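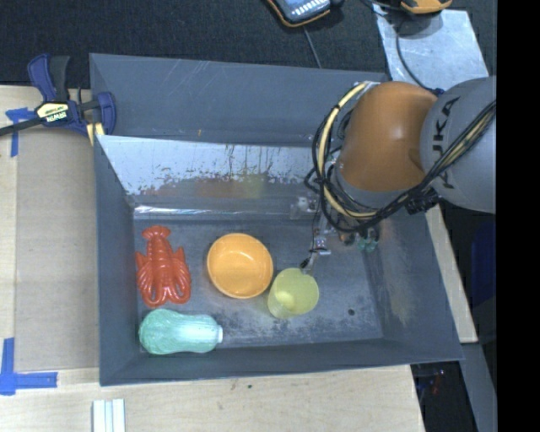 Applicant Guide > Section 4: Filling the Online Form

Last updated: July

Please read this section complete before you open the form. It is for candidates applying to the Store Assistant and Packing Assistant posts at Wudbridge, through the Rurkoretti recruitment portal.

4.1 Before you start

Keep ready your identity document, your school certificate and one passport-style photo. The portal closes your session after 20 minutes without activity, and the text you did not save is lost.

4.2 Steps

1. Open the portal and choose "New candidate". If you applied in an earlier year, choose "Returning candidate" and use your old number.
2. Enter your name in the same spelling as on your identity document. Letters with marks, as in Mihăilă, are accepted.
3. In the field "Post code", type 127 for Store Assistant or 2579 for Packing Assistant.
4. Select your test centre. Ustanlow is the only centre open on Sunday.
5. Upload your documents one by one. Wait for the green tick before you go to the next.
6. Press "Save draft", check every page, then press "Submit".
7. Pay the fee of $40 by card and download the receipt.

Note: The colour of the photo background must be white or light grey.

Caution: Do not press the back button of your browser during the payment. The fee can be charged two times, and the refund takes long.

Caution: After "Submit" the post code and the test centre cannot be changed. For other corrections, see Section 5.

4.3 If the receipt does not come

Check first your spam folder. Then log in again and open "My payments", where a copy of the receipt is kept.

20 shares | 2 comments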